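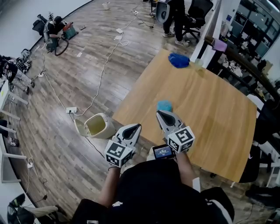
Section 7. Connecting your shop to a giving program

Read this section after you have finished the installation of Statis on your main register. It explains how to link a shop to a giving program, so that a part of each sale is set aside for a partner charity. The steps are the same for a shop with one register and for a shop with many registers.

Before you start

You will need:
- the owner login for Statis (a cashier login can not open the Giving menu)
- the partner code of the charity, which you find in the welcome letter from Femham
- the number of the bank account that your shop uses for gifts

Note: The gift account must be a different account from your daily account. Statis will accept the same account number two times, but the monthly report will then be wrong, and it must be corrected by hand.

7.1 Adding the partner

1. Log in as owner and open Settings, then Giving.
2. Press Add partner.
3. Type the partner code. The code for the test partner is 2714. Use this code if you only want to practice.
4. Wait until the name of the partner is shown. Check that the name is the same as in your welcome letter.
5. Press Confirm.

If the name is not shown, the code was typed wrong or the partner is not active yet. Do not press Confirm with an empty name. Press Back and type the code again.

A new partner is active 72 hours after Femham has received the signed agreement. During this time you can prepare the other settings, but no gift is counted.

7.2 Choosing the kind of gift

There are two kinds of gift, and you can use only one of them for each partner.

Fixed gift: the shop gives the same amount for each item sold. This is good for shops which sell few kinds of products, for example a bakery or a soap maker.

Share of sale: the shop gives a percentage of the price before tax. This is better when your prices are very different from each other.

1. In the Giving menu, select the partner.
2. Choose Fixed gift or Share of sale.
3. Enter the amount or the percentage. Use a point for decimals and not a comma.
4. Select the products. To select everything in the shop, mark the box All products.
5. Press Save.

Caution: When you change the kind of gift later, the change is valid from the next sale. The sales that are already made keep the old setting. Please do not change the kind of gift in the middle of a month if you can avoid it, as the report will show two lines for each product and many shop owners find this confusing.

7.3 The text on the receipt

Customers like to know where the money goes. Statis can print one short line at the bottom of the receipt.

1. Open Receipt text.
2. Write your line. It can have up to 37 characters, and the spaces are counted too.
3. Print a test receipt and read it.

Write only what is true for every sale. If your gift is only for some products, do not write "each purchase helps". In several states there are rules about how a shop may advertise a gift to charity, and the shop owner is responsible for following them. Ask your accountant or a lawyer when you are not sure. Femham can not give legal advice.

7.4 Refunds

When a customer returns an item, Statis takes the gift for this item away from the total of the current month. If the gift was already sent to the partner, the amount is taken from the next transfer. You do not need to do anything.

There is one exception. Gift cards sold with the older Ostel module are not linked to a product, so their refunds must be entered manually under Giving, Corrections.

7.5 Sending the first transfer

1. On the first working day of the month, open Giving, Transfers.
2. Compare the total with the balance of your gift account. The two amounts should be equal.
3. If they are equal, press Approve.
4. Save the confirmation as a PDF file. Your accountant will ask for it at the end of the year.

If the amounts are different, do not approve. Look first for sales that were made when the register was offline. These sales are added when the register connects again, and sometimes it takes until the next morning.

Note for shops in the Paredes pilot: your first transfer is in August. Until then the Approve button stays gray.

7.6 Stopping a program

Select the partner and press End program. The gifts that are collected until this moment stay in the list and must still be transferred. Remove the line from the receipt on the same day.

Section last changed: 5/24/22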